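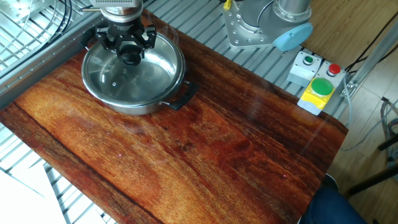 Pillia Handling Group, Bench Diary

Thursday, a little after six in the evening

I promised Sumathi I would keep this up while she is away, and I have been bad at it, so tonight I'm writing before I go home and talk myself out of it. We spent nearly the whole day on the pot and its lid. I can hear the knob clicking on the glass in my sleep already, and I haven't even been to bed yet!

The three-fingered hand is on the arm now. Tihomir Nikolaidis and I took the old Zanetti parallel jaws off before lunch (one of the screws fought us, and he said some things in two languages) and put the Enine hand up in their place. I was fond of the Zanetti. It's a plain, stubborn thing and it never once lost its zero. But a round knob between two flat pads will roll if you come in even slightly crooked, and then the lid tips and you get that awful scrape along the rim. The Enine comes down over the top and folds its fingers in on the knob, and the lid more or less centers itself as they close. I watched it do that over and over this afternoon and it pleased me every time, like a cat settling on a cushion.

We did 17 lifts with each hand, same pot, same spot on the wood-grain board, handle pointing the same way. The Zanetti dropped the lid 4 times. The Enine dropped it 2, and both of those were early on, when I had the approach height set too low and the fingertips were landing on the glass before they closed. I raised it a touch and after that we had a very happy hour.

What I don't love is the speed. The Enine takes its time closing, and Tihomir thinks the Celtier controller is waiting on a reply it doesn't need. He wants to look at the log, all 1,371 lines of it, and I have told him he's welcome to it and that I'll bring the coffee.

The shine is a nuisance too. Between the glass and the steel and that glossy tabletop, the camera sometimes puts the edge of the lid where there's only a reflection of the lights. We tried turning off the lamps on the window side and it helped a little, I think, though I wouldn't swear to it. I'd like to try a second camera angle before anybody starts talking about buying filters.

Tomorrow: the side handle. I want to see whether the three fingers can get hold of an open loop at all, or if we'll be putting the Zanetti back on for that part. Sumathi, if you read this before I see you, your mug is safe in my drawer.

3 comments | 8 shares

Get new diary pages by email. Enter your address to subscribe to the Pillia newsletter.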